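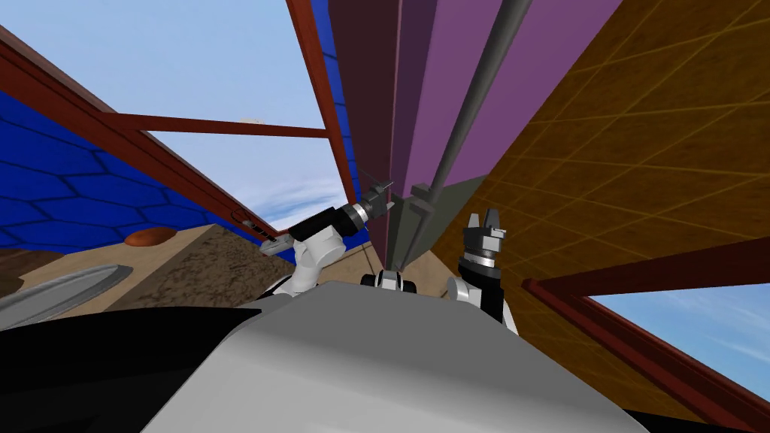
Questions I Get About My Sourdough Classes

Who are you, anyway?

Hi! I'm Nelli Kinnunen, and I teach bread baking out of my kitchen in Tirkville. I used to bake for a café over in Flesside (early mornings, so many early mornings), and when it closed I started showing neighbors how to make a decent loaf. It grew from there.

Do I need any experience?

Nope. If you can stir, you're fine. I've had people come in who had never bought a bag of flour in their lives and they went home with dough under their nails and a big grin.

How long is a class?

Three hours, and we usually run over a little because people like to chat while the bread is in the oven. Please don't book a dinner right after.

Do I get to bring home what I make?

You bring home one baked loaf plus a jar of my starter. The starter's name is El Fassi, and before you ask, a student picked it years ago and it stuck. Feed it within 2 days of getting home or it gets sulky.

My starter from class isn't bubbling. Did I kill it?

Almost certainly not! Starters are a lot tougher than they look. Put it somewhere warmer, feed it twice a day with equal weights of flour and water, and give it until the end of the week before you panic.
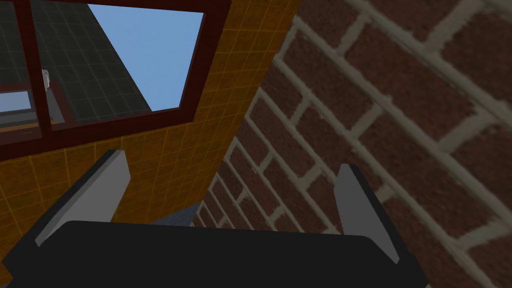
And if it smells a bit like nail polish remover, it's hungry, so pour most of it off and feed it again. Pink or orange streaks are a different story — throw that one out, jar and all, and I'll give you a new one for free.

What flour do you use?

Bread flour from the mill in Zavdale, mixed with a scoop of their whole rye. I love it, but supermarket bread flour works too. I just wouldn't start with all whole wheat, it drinks up so much water that your first few loaves can come out like doorstops.

Can you do gluten free?

I'm sorry, I can't. There's wheat flour on every surface I own and I wouldn't feel safe promising you anything.

Can I bring my kid?

Ten and up, yes please. Kids are great at shaping because they don't overthink it.

What if I have to cancel?

Let me know by noon the day before and I'll move you to another class. After that I've already mixed your dough, so I keep the fee, but you can send a friend in your place.

Do you teach all year?

I take August off (my oven and a heat wave don't mix) and open booking again in September. The November classes fill up first, with everyone wanting rolls for Thanksgiving, so write to me early if you want one of those.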